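Re: [chores] Tuesday's question: would you let one do your beds?

On Tuesday Wael Amrani wrote:

> My mother-in-law has read that the machines will be doing the housework
> before she retires, and she retires in January. She wants to know whether
> to bother replacing the iron. I run a guest house with 6 rooms and would
> quite like to know myself. Can anything out there change a pillowcase yet?
> Not on a stage with music playing. In a normal, grubby sort of way.

Wael,

Tell her to buy the iron.

I spent most of an afternoon watching a pair of arms at the Kitdale workshop have a go at exactly this. I took the train up with a flask and an open mind, and came back with an empty flask.

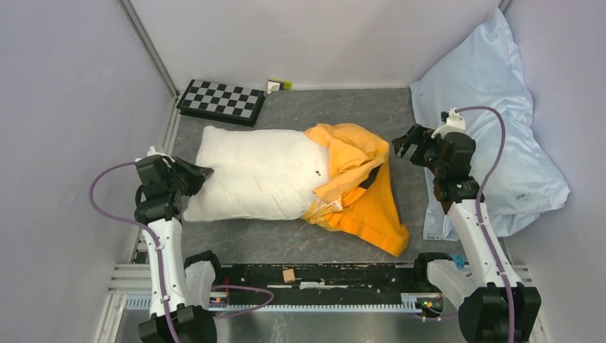

Liesl Hollenstein
List moderator, and former laundry supervisor at Bensaid

One arm has hold of the pillow by its left edge and the other is waiting by the orange case with its fingers open. Anyone who has trained a new starter knows that look. The holding I have no quarrel with. A pinch is a pinch. What they find hard is the case, which has no fixed shape and never sits the same way twice. You and I give it a shake and find the opening by feel while thinking about lunch.

For comparison, a decent pair of hands at Bensaid did 70 pillows an hour, and we put almost 360 through on a bad Monday with two people off sick. I asked the Kitdale lot for their hourly figure and was offered a biscuit.

Wael also asked me off-list about the Mirkari folding cabinet. It folds towels. It folds them well. You have to feed each one in flat by the corners, at which point I would say the towel is nine tenths folded – and the thing costs 349 a month to rent. 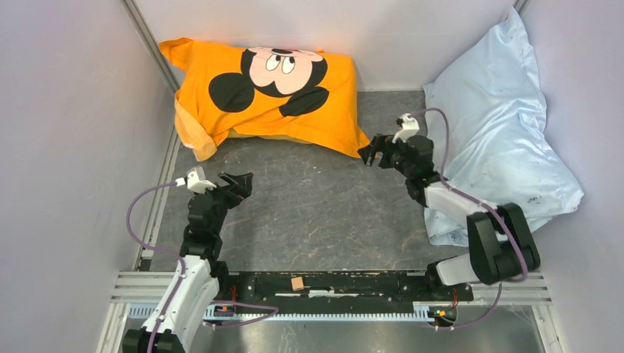 Liesl Hollenstein

The orange case has a cartoon mouse on it, eyes turned up to the ceiling, and I came to share its outlook. There's a pale blue pillow in a satiny cover at the back as well. Satin! I wouldn't give satin to a trainee in their first week.

I'd still say shop floors will get there before bedrooms. Celtarton have had a machine stacking their crates for ages and it's dull and reliable, but a crate stays the shape you left it. If anybody on the list has seen a duvet cover attempted, please write in, with timings if you have them.

Liesl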